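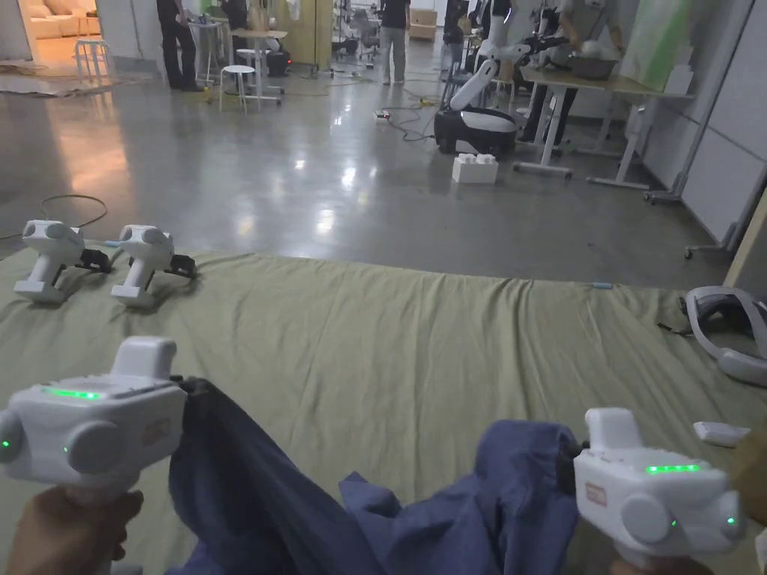 Dark blue cloth on an olive-green sheet.

The guesthouse keeper in Ondville did not want her name in the article. "In the valley everybody knows who I am," she told me, "and for the others it is enough to know the house." So I will write only that it is the last house before the road to the Gurnari pass, and that it has a green door.

We spoke in the kitchen, in June, when the snow on the pass was finally gone. She came here in 2000 from the coast and planned to stay one summer. "The first week I cried every evening. There was fog, and I could not understand how the people speak. Then one morning the fog went up and I saw the mountain. I wrote to my sister that she can keep my bicycle."

The old chapel above the village has the year 1503 cut over its entrance. Most visitors take a photo of it and drive on to Heywood, 40 kilometers away, where the hotels are. Does this make her angry? "No, why? The road is free. But they ask me what is there to see, and I say, sit down first."

She is less calm about the winters. The bus stops running after the first heavy snow, and the school has closed – the children now sleep in Heywood from Monday on. "You hear it, that they are not here. The tourists say how peaceful."

I asked what a stranger should do with one free day. She thought for a long time and cut more bread. "Walk to the lower lake, not the upper. The upper one is in all the brochures. At the lower one you can swim, if you are brave."

I went the same afternoon. I put in my feet only.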